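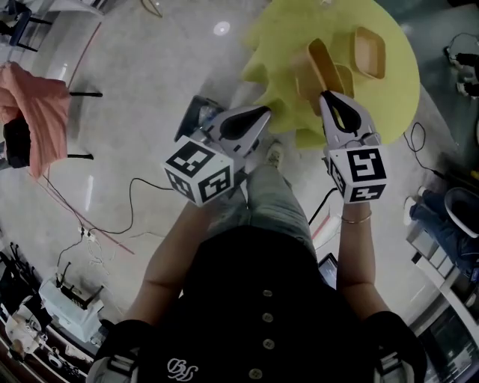

Hand-held gripper kits: our first month with the Sosden pair

April 2025

We have been wanting to write up the Sosden kit for weeks, and now that everyone in the group has had a turn with it there is plenty to say! For those who missed the last newsletter, it is a matched pair of light gray grippers that you hold like tools, each with a marker cube above the wrist and a camera on board, plus a shoulder harness, cables and the recording software. You do a chore with your own two hands and the kit saves the motion for training a robot arm later.

The first thing people notice is how fast you stop thinking about it. Our newest members were stacking containers on a tablecloth within one short session, and the recordings were clean enough to keep. Compare that with the Trirnton joystick rig we used last year (fine machine, but oh, the learning curve) and you can see why there is now a sign-up sheet. We have 589 usable recordings so far, most of them table tasks: pick up, tilt, stack, set down.

Tracking is the other happy surprise. The cubes stay locked even when you turn your wrist quite far over, and the software marks any stretch where it lost one, so you can trim it and move on. It did struggle a little under the brighter lights until we changed one exposure setting, and the manual does cover this, on page 24.
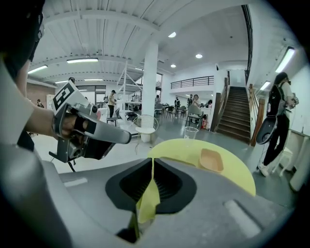 Table practice in the main hall, with a dish and a clear cup on the yellow mat.

Now the grumbles. The cables are too long for table work and too short for crossing a room, and we would love a wireless version. The finger pads feel a bit slick on smooth plastic; Baluyot sells a softer set that fits, and we have a pack on order. Small hands will also want the narrow grip insert, sold separately.

The full kit is $2000 through Drevdale, with spare finger pads at $72 a set. Members can borrow ours for a session by adding their name to the sheet by the door. Please charge the tablet before you put it back, and save your files to the shared drive under your own folder.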